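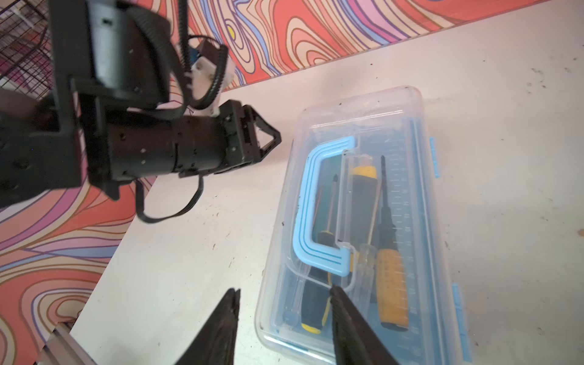 Ermira Spahić wrote to us in November that the grocery vouchers had reached her household two days after she called, and that she would like to see the same speed from every fund in the county. We keep her letter with our annual papers, and it describes the standard we set for the Traltdale Community Giving Fund.

About the Fund

The Traltdale Community Giving Fund is an independent nonprofit organization that collects donations from residents and local businesses and distributes them as small grants to families in Traltdale and the surrounding townships. Grants are made for food, rent arrears, utility bills, school supplies and travel to medical appointments. We do not make loans, and no family is asked to repay any part of a grant.

The Fund began as a holiday collection run by the merchants of Sato Street. Its first appeal assisted 15 families. Last year we made 1470 grants, and 220 businesses took part in at least one of our giving programs.

How Donations Are Raised

Most of our income comes from partner events. A participating store, restaurant or service business chooses a date, agrees with us on a share of the day's sales to be donated, and displays our notice at the register. Customers pay the usual prices. The business sends the donation to the Fund within 30 days of the event and receives a written acknowledgment for its records.

Ó Briain Bakery has hosted a giving morning every spring since the program opened, and its customers also contribute through the coin box on the counter. The Iltora Garden Center donates a portion of its fall bulb sales. Individual donors may give by check, by card or through payroll deduction where the employer offers it. 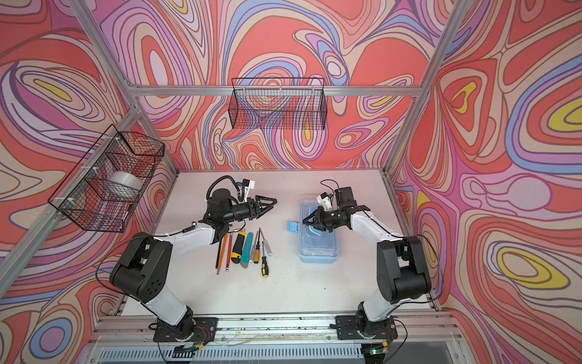
Gifts may be directed to one of 2 funds. The General Fund meets requests as they arrive throughout the year. The Winter Fund is reserved for heating costs and warm clothing, and any balance remaining in spring is carried forward to the following winter. Gifts received without instructions are placed in the General Fund.

How Grants Are Made

Requests are accepted by telephone, by mail or through a school counselor, clinic or place of worship. Applicants are asked for proof of address and a copy of the bill or estimate concerned. Payment is normally made directly to the landlord, utility or supplier. Food assistance is issued as vouchers that may be used at any participating grocery store. Information about applicants is held in confidence and is not shared with donors or partner businesses.

Our Staff

Viola Pace, Executive Director
Gorazd Dimitrov, Grants and Family Services
Lejla Dimitriou, Business Partnerships
Rok Begović, Finance and Donor Records

Accountability

The Fund's accounts are reviewed each year by an outside accountant. A copy of the most recent report is available on request from the office. Administrative costs are paid from a separate endowment, and public donations are applied in full to grants.

Hosting an Event

Businesses that wish to hold a giving day should contact Lejla Dimitriou at least six weeks before the preferred date. The office will supply register notices, a short description of the Fund for use in advertising, and a donation form. The office is open from 9 a.m. to 4 p.m. on weekdays and is closed on public holidays.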